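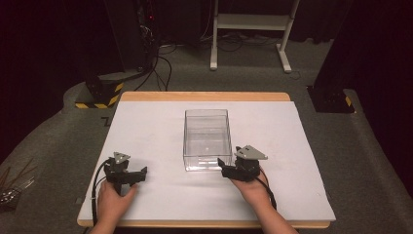

Clear open container on a white board.

Ristine Family Camp: Questions from Parents

Who can attend?
Children aged 6 to 12, each with one parent or other adult relative. An adult may bring two children. Younger siblings cannot stay overnight.

What does it cost?
The fee is 236 per family for the February session. It covers the cabin and all meals. Craft supplies are billed separately.

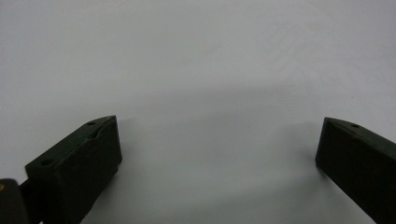
Two dark gripper fingers over a pale surface.

Can we leave after one night?
Yes. Tell Olaia Paredes at the front desk before 4 p.m. The second night is not refunded.

How many families are accepted?
The limit is 56. Later applications go on a waiting list, in order of receipt.

Do children need costumes for the last evening?
Costumes are optional. Homemade and store-bought are both accepted. Masks must come off in the dining hall.
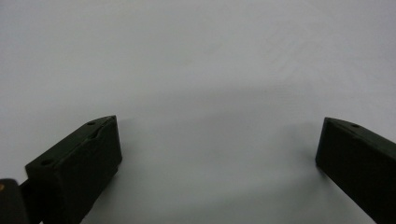

Pale gray surface, gripper fingers at lower left and right.

What about food allergies?
List them on the health form. Changes made after the form is filed go to Milagros Lozano in the kitchen.

Can grandparents or cousins visit?
Day visitors are allowed from 10 a.m. to 5 p.m. and must sign in at Gustuvholm Lodge. Meals for visitors are not included.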